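Nurkari Home Repair Fund – July progress report

Hi Oisín,

Well, we're past the halfway mark and I'm so pleased with how it's going! We've had 55 applications, which is more than I dared hope for (the flyers at the Prekell library did a lot of the work, I think). So far 15 homes are finished and 12 more have a start date. Most of the jobs were leaky roofs, bad steps and drafty windows, plus one water heater that took three visits and a lot of phone calls.
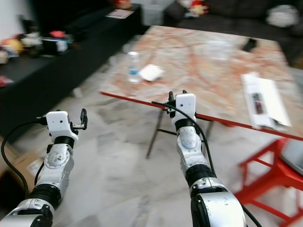 Are we still inside the budget?
We have $2,943 left in the materials line, and that should carry us through the homes already on the calendar. Lumber went up again in spring, so I moved a little over from printing – you okayed that by email.

The intake form is down to one page now. People used to give up halfway through the income section, and I don't blame them. I went over the new wording with a couple of applicants and they got through it in roughly ten minutes, so we're keeping it.
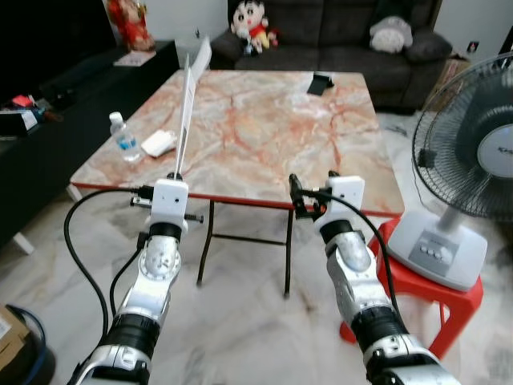 What's next
Gutters, mostly! I'd like them done before the leaves come down. Wedent has quoted for the first batch and I'm waiting on a second price from Vishwakarma. I'll send both over as soon as I have them, along with the receipts for the water heater.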